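4.2 What the bedroom does to the laundry 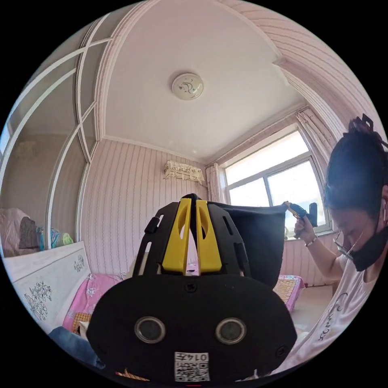
Figure 3. Holding up a large piece of gray fabric in one of the Laltcombe bedrooms.

I went into this part of the study thinking folding was a table job, and I had a whole list of questions ready about table height (none of which I got to use!). Most of the people we talked to do their big pieces in the bedroom, standing up, with whatever floor they've got left over once the bed and the wardrobe have taken their share. Look at Figure 3: there's a bed under the window, a tall white cabinet with glass panels on the other side, and the gray sheet has to be stretched out somewhere in that same room. You grab a corner, you lean, you look down to see where the rest of it went. Lungile Msimang, who did our Monday visits, started calling this "corner hunting" in her notes, and the name stuck with all of us. Of the 829 folding episodes we logged, 685 began with a corner, and I'd have guessed far fewer. Small items are another story, and I'll get to them in 4.3, but with anything bed-sized people told us again and again that finding the second corner is the part they hate. Oratile Van Wyk thinks fitted sheets are pushing that up, and she may well be right – we didn't code them separately until November, so I can't say for the earlier visits.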